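Skundow Cinema Support
Ticket 853: Subtitles missing from reel 3, Cuervo, Screen 2
Site: Skarnbridge
Raised by: Marianna Zawadzka
Assigned to: Fiifi Appiah
Priority: High (feature on sale)
Status: Resolved

Reported fault

Cuervo (Spanish dialogue, English subtitles) plays correctly from the start of the feature. At 43 minutes the subtitles stop. Picture and sound continue normally. Subtitles come back at the start of reel 4 and stay on until the end credits. Same result on two public shows and on one test run with the house closed.

Equipment

Grernska playback server, internal storage. Projector renders the subtitles; the server passes the files over the network at the start of each reel. Package is an Interop original version with no subtitles, plus a version file that adds the English subtitle track. Separate keys for each, both valid until the end of December.

Log

Marianna Zawadzka, 10:12
Fault as above. I have checked that the playlist uses the version file and not the original version. Other subtitled titles on the same server are fine. Next show is 17:30 and I need to know whether to sell it.

Fiifi Appiah, 10:31
Please send the server log covering the whole of the last show, and the projector log for the same period. Please also run a content check (hash verify) on both the original version and the version file. Do not delete anything yet.

Marianna Zawadzka, 11:20
Logs attached. Hash check passed on both packages. No errors or warnings in the report.

Fiifi Appiah, 11:44
Server log shows the following at the reel change:

subtitle: load request reel 3
subtitle: no reply from renderer, waited 2,000 ms
subtitle: retry 1
subtitle: retry 2
subtitle: disabled for current reel

Reels 1 and 2 load on the first request. The wait limit is the factory setting. A slow network link between server and projector can cause this, so we will rule that out first. Please:

1. Stop playback and take the projector out of show mode.
2. Restart the projector's subtitle service from the maintenance menu.
3. Reseat the network cable at both ends. If you have a spare known good cable, use it.
4. Play from one minute before the reel 3 change.

Marianna Zawadzka, 12:25
All four done, with a new cable. Subtitles drop at the same point. I also tried jumping directly into the middle of reel 3. No subtitles there either.

Cristian Arboleda, 12:40
Picking up alongside Fiifi. If the link were at fault I would expect the failing reel to vary. Can you move the title to Screen 1 and play reel 3 there? Screen 1 has a different model of projector. You will need to load the Screen 1 keys.

Marianna Zawadzka, 13:18
Screen 1 has no keys for this title. It was only booked into Screen 2. I have asked the distributor for a set but they say late afternoon at best.

Cristian Arboleda, 13:22
Understood. Leave that for now. Please export the subtitle folder for the version file over FTP and attach it. The subtitle XML in this package is not encrypted, so we can read it without the keys.

Marianna Zawadzka, 13:41
Attached. Five XML files and a font.

Fiifi Appiah, 14:09
Font is the same for all reels and is well within the permitted size. XML for reels 1, 2, 4 and 5 validates. Reel 3 is well formed but contains a timing error. There are 538 subtitle entries in the file. The last but one has a TimeOut earlier than its TimeIn:

SpotNumber 537
TimeIn 00:19:42:120
TimeOut 00:19:24:245

It looks like two digits were swapped by hand. Interop timing is in ticks of 4 ms, so the tick values themselves are legal (0 to 249). The out time is just wrong.

The projector firmware on Screen 2 reads the whole file before it answers the server. When it meets a negative duration it stops without sending an error back. The server then sees silence, retries twice and gives up for the reel. This explains why the log looks like a network fault and why one bad line near the end takes out every subtitle in the reel.

The hash check passed because the file on the server is identical to the file that was mastered. A hash check does not look at the contents.

Marianna Zawadzka, 14:15
Can I edit the line here and re-ingest?

Fiifi Appiah, 14:19
No. Changing the XML changes its hash, and the packing list will no longer match. The server will reject it at ingest. It has to come from the lab that made the version file.

Valentin Baudry, 14:50
Mastering side. Confirmed, the error is in our file. Spot 537 was retimed late on after a note from the distributor and the corrected reel did not go back through the validator. The other language versions were exported separately and I have checked that they do not carry the fault. I am building a replacement version file now. It will have a new ID, so the existing version file key will not open it. New keys will be issued to every site on the booking list. The original version does not change and does not need to be sent again.

Valentin Baudry, 15:36
Replacement is on the delivery server. It is small, as it holds subtitles only. File name ends in VF-2. Keys sent to the site by email.

Marianna Zawadzka, 16:02
Ingested, hash check passed, key loaded. Playing reel 3 from the top.

Marianna Zawadzka, 16:29
Subtitles present from the reel change to the start of reel 4. Spot 537 displays and clears correctly. Playlist for 17:30 rebuilt with VF-2.

Cristian Arboleda, 16:34
Please remove the first version file from the server after tonight's last show, and check that no saved playlist or template still points to it. A playlist built from the old one will play with the fault and give no warning at the start.

Yurani Villanueva, 16:51
Notice sent to other sites holding Cuervo. I have raised a separate request with the projector maker for a proper error reply on negative durations. Until then, a "no reply from renderer" line that repeats on the same reel should be treated as a possible content fault, and the XML should be read before any cables are changed.

Marianna Zawadzka, 20:05
17:30 show ran with no faults. Old version file will be removed at close. Happy for this to be closed.
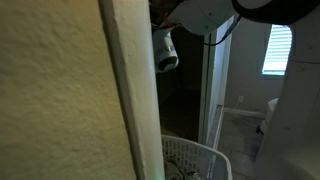 Reading time: 5 minutes

Ticket closed by Fiifi Appiah. Category: content, subtitles. Replies to this ticket will reopen it.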